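Search this site Go Search archives

Sison Building sale goes through, apartments planned for upper floors

By staff reporter

The Sison Building has a new owner. Papers signed, fee paid, keys to follow. Skillarer, the property firm that has been circling the place for most of the last year, confirmed the purchase in a short statement and said it wants to turn the upper floors into apartments while keeping offices on the lower ones.

Number of apartments: 48. Mostly one-bedrooms, a few studios, a handful of two-bedrooms on the corners where the windows are bigger. No price given for the rents. The firm says "in line with downtown," and left it there.

The building stands at 1156 Galach Avenue, across from the old bus depot. Went up as an insurance headquarters, then a county records office, then a mix of small tenants on short leases. Accountants, a dental billing company, two travel agents at one point. The elevators have been a sore subject for years. Skillarer says both will be replaced before anybody moves in upstairs.

What is not included in the sale is the ground under it. That belongs to the city, and has since the depot was built. The ground lease runs to 2064 and passes to the new owner on the same terms, including the yearly payment and the clause about keeping the sidewalk arcade open to the public. City staff told the planning board in writing that they see no reason to reopen it. One board member asked if 2064 was long enough for a bank to lend against. Skillarer said its lender had read the lease and was fine with it.

Then the tax break. The firm has asked for a partial property tax abatement lasting until 2035, which would cover the construction period and the first years of rentals. Without it, the firm says, the numbers get tight. The school district has not taken a position yet but has asked for the math. So has this newspaper. We were told it would be ready for the hearing.

The hearing is set for April. Written comments are open now and go to the planning office, by mail or at the counter. E-mail is accepted too, but the form on the city site was throwing an error this mornng when we tried it. Staff said they were looking into it.

Parking will come up. It always does. The building has a small lot behind it and a basement garage that floods. Under the downtown code no new spaces are required for conversions, so none are offered. Neighbors on the Galach side have already said they expect the overflow on their street. The firm points to the bus lines. The neighbors point to the bus schedule, which ends early on weekends.

Current office tenants were sent letters last week. The letters say existing leases will be honored until they run out and that anyone on the upper floors will be offered space lower down "where available." A few tenants we reached had not decided. One, a bookkeeping outfit, said it liked its view and would probably leave. Another said the move would be one flight of stairs and a new phone jack, no big deal. A third hadn't opened the letter.

Also in the plan: new windows on the north face, a bike room, a rooftop deck for residents only. The stone lobby stays as it is. The lobby is on the local landmark list and can't be touched without a separate permit, and the firm says it has no wish to apply for one. The big clock over the front desk, stopped for as long as most people can remember, is to be repaired. Nothing in the filing about when.

Plans can be viewed at the planning counter during normal hours. Bring ID if you want copies. Copies are charged per page and the drawings are large, so ask for the reduced set.

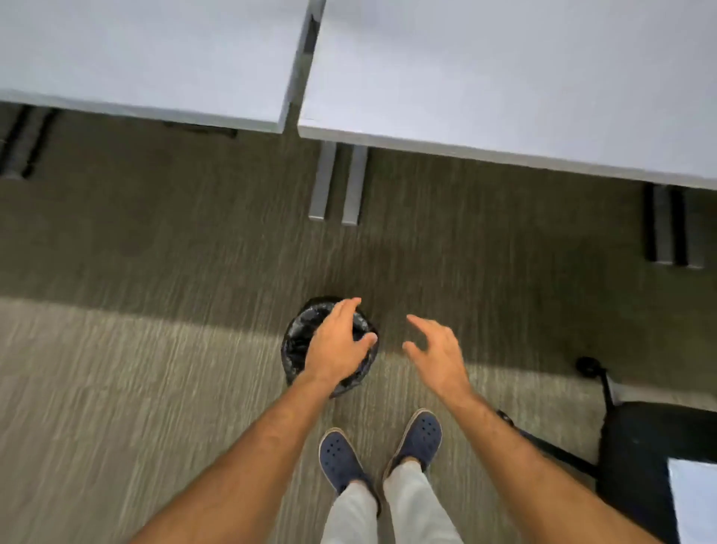
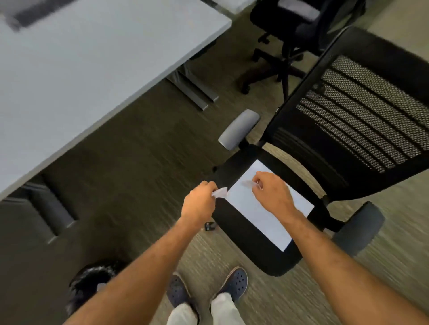 DALLCOMBE, 2020-02-03. The planning office said late in the day that the Sison filing is complete and that the clock on its review has started. Notices go out to owners and renters on the surrounding blocks. If you're in the notice area and don't get one, call the office and they'll send a second copy.

The abatement request is handled apart from the zoning side and needs its own vote by the city council, which could come the same month as the hearing or later. Approval of one doesn't mean approval of the other. Skillarer would not say if it would go ahead with the apartments should the council turn down the tax break. "We'll look at it then," its statement said.

Work inside the building can't begin until both permits and the fire review are done. The arcade will stay open throughout, with scaffolding over part of it. The coffee cart by the east door has been told it can stay put for now.

We will update this story when the tax figures are recieved.

Reader comments (5)

depotside: Fix the garage first. My sister parked down there one spring and had to throw out her floor mats.

Guest: 48 apartments and zero new parking. Come look at Galach Ave any night after six and tell me where they go.

oldledger: Worked on the fourth floor back in the county records days. Cold in winter, hot in summer, great windows. I'd live there if the elevators ran.

Guest: Does anyone know if the abatement takes money from the schools or just delays it? Article doesn't say.

depotside: @Guest they said they asked for the math. I'd go to the hearing. Last time they changed the room the day before so check the door.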